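Why Is There a Basket of Snacks on the Table?

Have you ever opened a cupboard looking for a cracker and had three bags, a box and half a packet of something sticky slide out onto your feet? It happens at my house too, and it used to happen a lot more. Snacks are tricky to keep tidy. Some come in stiff little boxes that stack nicely, and some come in crinkly wrappers that slither all over the place the moment you turn your back. Put them all on one shelf and the slippery ones always win.

A basket helps because it has walls. The wrappers can lean on each other and slump as much as they like, and they still stay in one spot. A basket with holes in its sides is even better, since you can peek through and see a bit of red or a bit of yellow before you put your hand in. 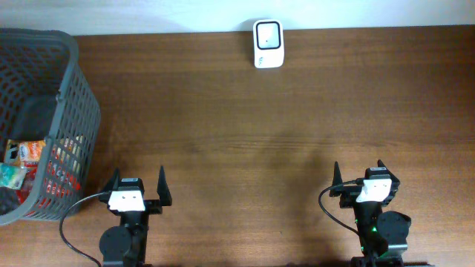

Now, what about the holes? They do more than let you peek. A plastic basket with holes is lighter than one with solid walls, so it is easier to carry from the cupboard to the table. Crumbs can fall through too, which sounds like a bad thing until you have had to scrub old crumbs out of the corners of a solid box with a toothbrush. (I have. It took ages.)

When you want to sort a snack basket, start by taking things out and laying them on the table one at a time. Put each one down flat, with the printed side up, and give it a little room. Then look for the date. It might be on the bottom, or along a seam, or squeezed in beside the bar code where you'd never think to look. Anything that needs eating soon goes back in last, so it ends up on top.
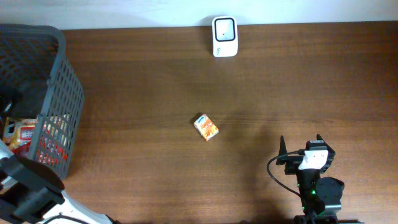
Ursina Reisinger wrote to say that in her family the boxes go back in first, standing up along the sides like books, and the soft packets get the middle. She says it keeps the corners of the boxes from poking holes in the bags, and that her little brother is allowed to choose one snack when the job is done.

I like that very much, and I have started doing it with the boxes myself. It works best if your basket has straight sides — mine is rounder, so my boxes lean a bit.

Before you put everything back, give the table a wipe. Use a soft cloth that is just a little damp, and go the same way as the lines in the wood. Those lines are called the grain. 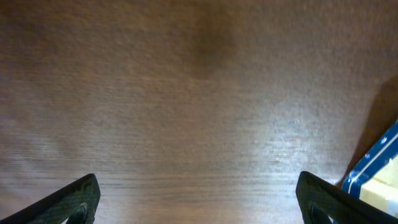 The grain comes from the way a tree grows. Every year a tree adds a new layer of wood under its bark, and when the trunk is sawed into long boards, those layers often show up as stripes, some light and some dark. If you bend down and look across a shiny table toward a window, you may find that the stripes nearly vanish in the bright spot. Move your head, and the bright spot moves too!

Dry the table with a second cloth, put your snacks back, and carry the basket home to its shelf with both hands.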